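Registering a yacht offshore for a private owner, is the "fast and cheap" pitch real?

Boats and Boating > Ownership and Paperwork
Posted October 14, 2022

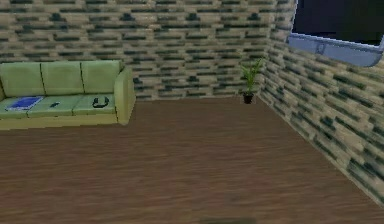 I'm buying a used 61 foot motor yacht and everyone I talk to wants to sell me a flag. The broker (Maklow) says no serious owner keeps a boat this size on a home register and that I should go offshore before closing. He recommended an agency called Fevimura, who sent me a glossy PDF and a quote. According to them I get "full tax neutrality," "worldwide recognition," and registration in 3 business days. The quote has a 600 dollar line marked "annual flag maintenance" with no explanation of who gets it, the registry or Fevimura. I asked twice and got a second copy of the PDF.

My situation, because I know somebody will ask. I'm a US citizen and live in the US full time. The boat is in Spain now and has been for years. I'd like to keep her in the Med for two summers and then maybe bring her home, or maybe sell her over there. No charter, just family and friends. I'd be paying part cash and part with a loan, if I can find a lender who will answer an email. The seller has her in a company called Drinitz Marine, which as far as I can tell owns one boat and nothing else. Maklow suggests I could buy the company and skip the transfer altogether. That sounded clever for one evening and then it started to bother me.

What I'd like to know:

Does the flag really change what tax I pay, or is that just what people say on docks?

Is there any reason not to simply document her in the US and be done with it?

Is buying the company instead of the boat as bad an idea as I now think it is?

I read the older threads and most of them end with somebody telling the poster to hire a lawyer. I intend to. I'd like to know enough beforehand to tell whether the lawyer is any good.

TransomTed

Rocío Mateos

I spent a good part of my working life doing closing paperwork on yachts, on the buyer's side mostly, and I'd put that PDF in the trash. Offshore registers aren't a scam. Plenty of them are run properly, with surveyors who turn up and clerks who read what you send. The trouble is the layer of agents between you and the register, some of whom get paid by your broker's goodwill. Ask Maklow in writing whether he gets a commission from Fevimura. You may get a very long answer to a short question.

On tax. The flag on the stern and the tax on the boat are two separate files. Sales or use tax follows where you take delivery, where you live, and where you keep her. In Europe, VAT follows whether it was ever paid on that boat, where she has been since, and who is using her. A flag can matter at the edges, mainly for temporary admission, which lets a non-EU resident use a non-EU flagged boat in EU waters for a limited period without paying the VAT. But look at what it takes. Where the owner lives counts, where the boat is registered counts, and the clock counts. An EU flag could hurt you there. A US flag would satisfy the registration part just as well as some island's would, so that particular benefit is one you may already have for nothing.

"Tax neutrality" in a brochure generally means the register's own government won't tax you. Fine. Was it going to? Your home state hasn't agreed to anything in that PDF, and it will be very interested if she comes home.

Before you spend another minute on flags, ask for the VAT history. You want the original invoice showing VAT paid, or the import document, and a record of where the boat has been since. "VAT paid" typed on a listing is worth what the typing cost. If she was owned by a company and used under some charter arrangement or a lease scheme, the history may be a mess, and the mess travels with the boat. I have seen a sale sit 22 weeks while people looked for one piece of paper that the seller swore was "with the accountant." The accountant had retired.

On US documentation. For a private US owner with no charter plans it's usually where I'd start, and I'd want to be argued out of it. You prove title and citizenship, file the forms, and clear off whatever flag she's on now. You need a deletion certificate from the old register, and this is where timing goes wrong. Make the seller responsible for it in the contract and hold money back until it's in your hand. If you borrow from an American bank it will very likely want a preferred mortgage on a documented vessel, and that may settle the whole question for you. Ask your lender before you ask anyone else. One thing to look out for is duty when a foreign-built boat finally comes into the States. Get a customs broker to tell you the treatment for this boat, with her build country and history. Don't take it from me or from a broker who wants to close.

Where an offshore flag earns its keep: owners of several nationalities, commercial use with paid crew, a lender abroad who insists on it, or an owner whose home register won't take the boat. From what you wrote, none of that is you.

On buying the company, your second evening was right. You buy everything it ever did. Unpaid crew, an old yard bill, a tax filing nobody made, a guarantee signed for someone's cousin. You can ask for warranties from the seller, and then you can find out how easy it is to collect on a warranty from a person who has moved. You also end up a US person owning a foreign company, with reporting obligations every year and ugly penalties for forgetting. Your accountant should be asked about that before anyone else gets a vote. Saving the transfer fee looks very small next to it.

What I'd ask Fevimura, by email so there's a record:

Which part of the quote goes to the government and which part to you? Send me the register's own fee sheet.

Does the 3 days start when I pay, or when the register has every document accepted? Does it include the survey?

Is this a full registration or a provisional one, and when does the provisional one run out?

What does it cost to leave? Deletion fees are where some of these firms make up the discount.

If they send the PDF a third time, you have your answer.

Keelson_Pete

Had my last boat on an offshore register for years and it was fine. Got boarded twice in Greece and they only wanted to see insurance and the crew list. Fees were reasonable and the office answered the phone, which I can't say for the one at home.

I wouldn't get hung up on all this. Just do what your broker says, they do it every day. The VAT thing is overblown, I never got asked for it once.

TransomTed

Pete, did you ever sell that boat in Europe? Rocío's point seems to be about what the buyer asks for, and I'm the buyer.

Keelson_Pete

Sold it in Turkey. So no, fair enough.

Valcárcel Boat Docs

We handle this kind of work so take it with whatever salt you like. I agree with most of the first answer and very little of the second. Being boarded and asked for insurance proves that those officers wanted to see the insurance on that day. VAT gets asked about when you sell, when you change ownership, when you stay too long in one place, and occasionally when someone at a port is having a slow week.

I'd quibble with Rocío on one thing. She makes temporary admission sound easier than I'd treat it. The period is limited, and you need to be able to show when it started and when the boat left and came back. Keep marina receipts, fuel receipts and clearance papers, all with dates. Letting an EU-resident friend take her out without you aboard can cause you grief as well. And if the boat has been sitting in Spain all this time, find out what status she's been sitting under. If the seller was on temporary admission himself and overstayed, you don't want to learn that at the fuel dock. Closing the sale while she's inside EU waters may also raise a VAT question of its own, which is why some deals get closed outside. Doing that properly takes planning and a real position record. Doing it on paper only, with everyone pretending the boat went somewhere, is how people end up paying twice.

On the 600, I can't tell you what another firm is charging for. In our own quotes the registry's money and ours are on separate lines, and I'd be suspicious of any quote where they weren't. There are sometimes legitimate reasons for a yearly charge, such as a local representative that the register requires for a foreign owner. If that's what it is, they can name the representative. It takes one sentence.

Also check the radio license and the MMSI number. They change with the flag and people forget. Your EPIRB has to be re-coded and re-registered too, and I've lost track of how many I've seen still coded to a flag two owners back.

TransomTed

Thanks, all. I wrote to the seller for the VAT invoice and the movement record. So far I have a photo of the bill of sale from when Drinitz bought her, with the tax line folded under. I've asked for it unfolded. I also asked Maklow about the commission and he'd "prefer to discuss by phone." I told him email is fine.

The lender did finally reply and wants US documentation, so the flag part may be out of my hands. I'm leaving this open until I hear about the invoice.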